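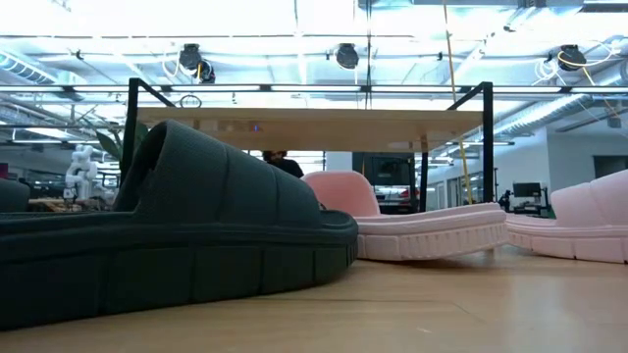

Ponora slides in dark green and pale pink

I've been selling house shoes out of the shop in Triltudholm for 17 years and the Ponora is the one I wear myself, so forgive me if I go on a bit. The strap has a puffy, knit-like feel and the sole is properly chunky, with grooves along the sidewall. It's a slide, so you just step in and off you go (great if you've got a dog that wants out at 5 in the morning!).

Sizing first, as it's what everyone emails me about. They come up a touch small. If you're a half size, go up. My feet are wide and I took the next size as well, and they've eased nicely over the winter without going sloppy.

The colours are all the same shape, the pink's no narrower, whatever my sister reckons. Tetteh Alhassan in our packing room wears the green with thick socks and swears by it.

Price is $66 a pair. Postage is free if you order two pairs, and they can be different colours and sizes. Swaps are fine within five weeks as long as you've only worn them indoors – pop the order slip back in the parcel and I'll sort the rest.

To clean them, use a soft brush, cool water and a bit of dish soap, then dry them in the shade. Please don't leave them on the heater, I did that to my first pair and the shape never came back.

If you want something lighter for travelling, have a look at the Asta, it's flatter and packs down well. The Sowah is back in January, grey only for now.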